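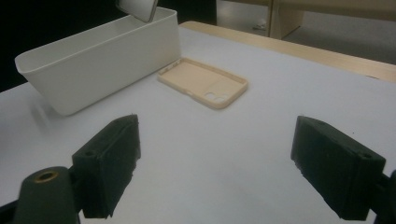
Is a rented gripper kit worth the money if all you want is a hand with sorting and packing small stuff at home?

It depends on how much of the same job you've got. I took the Sitero kit for 11 days in March to get through a mountain of phone cases for my online shop, and for that kind of dull, same-again work I'd rent it a second time. For a junk drawer, save your money and put the kettle on.

A few things I picked up along the way:

Clear the bench first. I wiped mine down with a bit of vinegar and water and moved the mugs, the mail and the cat's dish. Crumbs get into everything.

Use shallow bins with smooth walls. My deep ones were a pain - I kept knocking the rim on the way in. Light colours are easier on the eyes too.

Leave more room between things than you think you need. A hand's width is good. I like to pack on the right and keep the bin on the left, but Gisela Hellwig does it the other way and she's faster than me, so suit yourself.

Check the finger screws every morning. Mine worked loose by Wednesday and I spent half an hour blaming the batteries!

The rental was $543 with the spare fingers, or $623 if you want the carrying case as well. I skipped the case and used an old esky with a towel in it, which did the job fine. Pickup is from the Oltmanns counter and they close at 4 pm.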